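Gallery: The Pantry Shelf at Clinthorpe

When we took over the little kitchen at Clinthorpe, the first thing Hongmei Lu wanted was a proper place for the bottles. At home she had always kept them in a cupboard, three deep, and you had to move the vinegar to get at everything else – so she asked for a ledge behind the table, with a cloth over it and a striped curtain at the back. It is a small thing, but it has changed how all of us cook, and I am very fond of it.

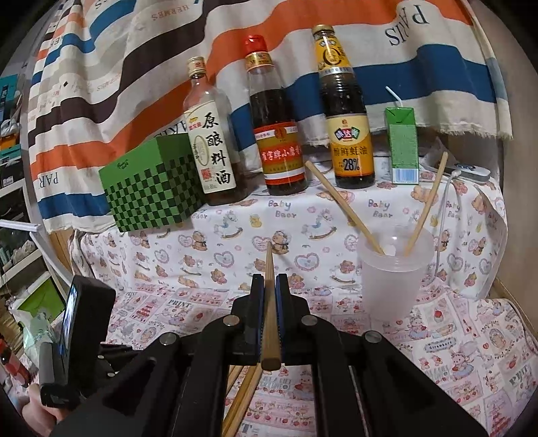 Hongmei likes her cooking wine and her oyster sauce within arm's reach, and she is strict about caps being wiped before anything goes back. Keyvan Ghaffari, who came to us knowing only soy sauce, now puts cooking wine into nearly everything (including, once, a pot of lentils, and we ate every bit of it).

The chopsticks live in a cup on the table. We bought a big bundle of plain wooden ones when we started and they do tend to wander off, so if you find a stray pair in your coat pocket after supper, please bring it home! Mireille Poulain found one in her umbrella last July.

Our suppers start at 7 and there is always room for one more at the table. Bring a bottle of whatever you cook with at home, and we will find a spot for it on the ledge.

Page updated 10 June 2025 by Nadège Texier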